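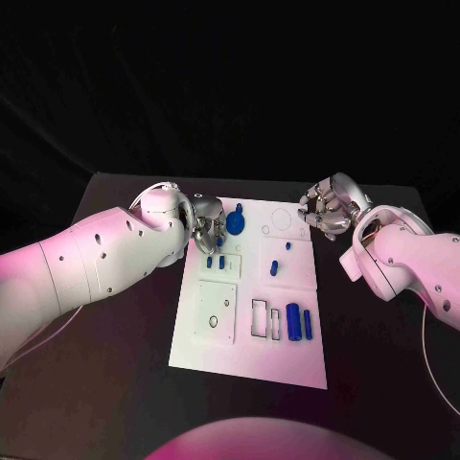

What does a two-armed robot practise on when it lives in a shared workshop?
A board of pegs, gears and cylinders, and you can now build the same board yourself from our free plans.

FOR IMMEDIATE RELEASE
Sep 12, 2020

Olteo puts its task board plans out for home builders

Hi everyone, Olteo here, or at least the one of us who got the job of writing this up! I've been wanting to share this build for ages, and as of today the whole package is free to download: drawings, print files, the wiring notes (sorry in advance about my handwriting) and the little program that runs a practice session from start to finish.

We call the board Tuna. It started life as a scrap of white sheet on my kitchen bench and it's had a fair few makeovers since. The current one is a big white board with smaller white panels on it, outlines for where things go, and a set of blue parts for the robot to pick up and place. There's a toothed gear, a bunch of short pegs, and a pair of cylinders, one thick and one thin. The thin one is my favourite because it's easy to grab and surprisingly fussy to put down.

I do my sessions with a black cloth hung behind the table and the coloured lights on. You don't need the lights. I just like them.

The arms are white with metallic silver hands, and they run on Tavares, our control software, which we've been tinkering with in the evenings at the Zurico shared workshop. Both hands have proper jointed fingers, so there's a lot of fiddling to get a grip that holds a small part without flicking it across the room. I've spent more time on my hands and knees with a torch than I'd care to admit.

What's in the download:

Print files for 18 parts, spares included
Drawings for the board and panels
Tavares settings for one arm or two
Logs from 154 practice runs, good and bad
A parts list, with the whole board coming in under 800 grams

If you've only got one arm, start with the pegs and leave the gear for later. Any colour of filament will do, but pick something that stands out against the white.

Zurico members can book the bench through the usual sign-up sheet, and the first 3000 downloads come with a printable score card. Build questions can go to the Olteo page, where I read everything, usually over breakfast.

ENDS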